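Kitchen & Pantry Forum > Storage and Containers
Thread: Woven fruit baskets, real rattan or the synthetic one?

pagano_kitchen
4 November 2021
Hello all. I want to buy two or three baskets to keep fruit on the table and I cannot decide about the material. My mother always had the natural rattan and it was beautiful, but every few years it became dry and small pieces were breaking off. Now in the shops I see mostly the synthetic ones, with the braided edge. They can be washed, so it sounds practical. Does somebody use them every day? I am thinking mostly of bananas and pears.

mirmont_r
I changed to the synthetic two years ago and I would not go back. I bought the low type, more like a tray than a deep basket, and I have it on the white table in the kitchen. Washing is simple: warm water, a drop of dish soap, old toothbrush for the braid. Then upside down on a towel until the next morning.

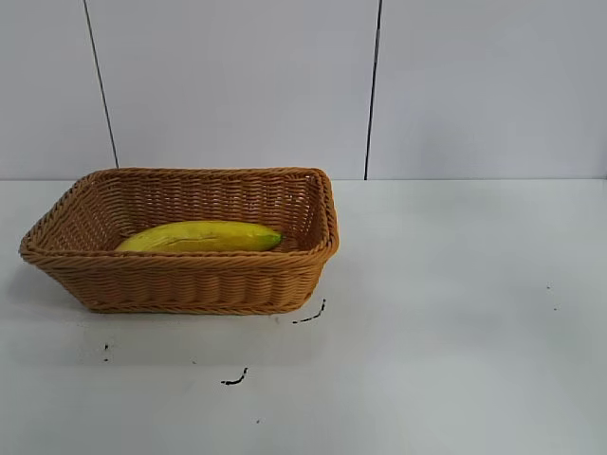 Bananas are the reason why I like a low basket with sides that open outward. In a deep bowl I always put one fruit on top of another, and the bottom one gets soft before I remember it. In the low one I see everything. If a banana still has the green tip like mine, I leave it alone lengthwise along the back and I wait until the green is gone. For me this takes two days in summer and more in December, when the kitchen is colder. The thick rolled edge is also useful, you can lift the basket with one hand and it doesn't cut your fingers.

quietlarder
I disagree about the material. The synthetic looks fine at first but the color is always a little too even for me. Natural rattan gets darker with the years and I like it. Also I don't see why a fruit basket needs to be washed so often. Shake it over the sink, put a cloth napkin inside, finished.

mirmont_r
You never had a pear leak in it, then. The napkin doesn't stop everything. The juice goes between the strands and after one week there are the small flies. With natural rattan I tried to wash it one time and it stayed damp in the corners for very long, and then it smelled.

quietlarder
I had a pear leak, yes. I took out the napkin and washed the napkin.

Rosario Vitale
I can say something for both sides. I repaired baskets for a long time, mostly chairs but also kitchen pieces. Natural rattan doesn't like to be soaked and then forgotten, but a quick wipe with a damp cloth is good for it, because when it is too dry it cracks. If it stays next to a radiator, you will have the broken pieces that the first poster describes. The synthetic strand doesn't crack in this way, but when one strand opens at the edge, it is difficult to close it nicely. I use a small point of clear glue and a clothespin for one night.

When you buy, look at three places. First the edge, press it with your thumb and see if it moves. Then the corners, there the strands must turn and the cheap ones have holes. Then turn the basket over and see if it stands flat.

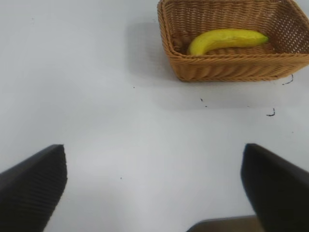

If it rocks on the shop table it will rock at home also, and it will scratch. For fruit I would choose a weave with some small openings at least on the sides, so the air can pass. A completely closed wall keeps the damp inside.

pagano_kitchen
Thank you, this is very useful. I did the test with the thumb today in the shop and two baskets failed immediately. What size do you recommend? I saw one of 175 grams and it felt too light, like it would slide away.

mirmont_r
Mine slides a little, I don't mind. I put two felt dots under it. Don't buy too big, or you will fill it with keys and letters.

dralta75
Small warning, don't keep the bananas with the pears if you want the pears to wait. Mine were all ripe on the same day. Two baskets, one on each side of the kitchen, is what I do now.

quietlarder
On this we agree. And for the pears, please, a napkin.

pagano_kitchen
OK, I will take one synthetic for the bananas and I will look for an old natural one for the pears. Rosario, is it the same clear glue that is used for shoes, or another type?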